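Cordale Design Foundations
Week 5 handout: Joints you didn't mean to keep
Revised 25 April 2026

Read this before the bench session. Bring the model you have been putting off fixing.

1. The trouble with "temporary"

Most first models are held together with whatever was in the drawer. I have no quarrel with that. My quarrel is with the write-ups, where tape becomes "a flexible connection" and a wobble becomes "some give in the system". If you can't say what a joint is supposed to stop, you haven't designed it yet.

For each joint in your model, write down which movements it should allow and which it should prevent. A rod meeting a strip at a right angle can slide along it, twist around its own length, or swing out of square. Tape does a fair job against the first while the adhesive is fresh. I am less convinced about the other two, whatever the packet says.

2. Mixed joints

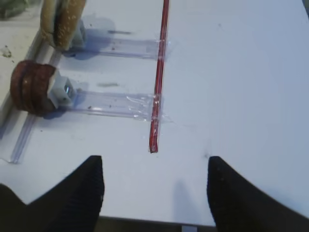
Fig. 1. Thin red rod taped to two clear plastic strips. Lower white block with metal screw head, at left.

Two kinds of fastening share this one small assembly. The tape wraps a narrow round rod against a flat strip, so the area of real contact is small and a good part of the tape is bridging air. At the other end, a screw goes into a white block. Students tend to trust the screw and worry about the tape. I would ask questions of both. A screw head tells you that a screw is there, and very little about what it has bitten into.

Clear plastic also flatters a joint. It looks tidy from arm's length and then shows every speck once you lean in. Specks on the surface matter if you plan to tape over them. Wipe first, let it dry, then tape. I have seen models in the Kesley room re-taped four times over the same grit.

3. Parallel members

Two parallel strips joined to one rod look like a frame. Whether they behave like one depends on the corners. With soft corners, the whole thing can lean into a parallelogram, and doubling the tape only slows that down. A diagonal brace is the usual cure. It is also the thing people leave out, on the grounds that it spoils the look.
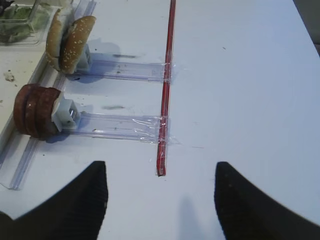 One student wrote on last October's feedback sheet that all this was unfair to tape: it is cheap, you can peel it off and move the joint by a few millimetres, and glue would have cost her group a whole afternoon. A model is for finding things out, she said, and glue stops you finding out.

I accept the part about moving the joint. I don't accept that the choice is between tape and glue. Clips, pegs and a snug printed socket all come apart too. And crinkled tape with loose edges is hard to judge, as you can't tell how much of it is doing any work.

4. Bench task

Make one right-angle joint from a rod and a plastic strip, using tape only. Hang 200 g from the free end of the strip and mark its position. Go to 540 g and mark it again. Take the load off and see whether the strip comes back to where it started.

Repeat with a joint of your own choosing. Record failures as failures.

Sondska tape is in the second drawer. Please put the roll back.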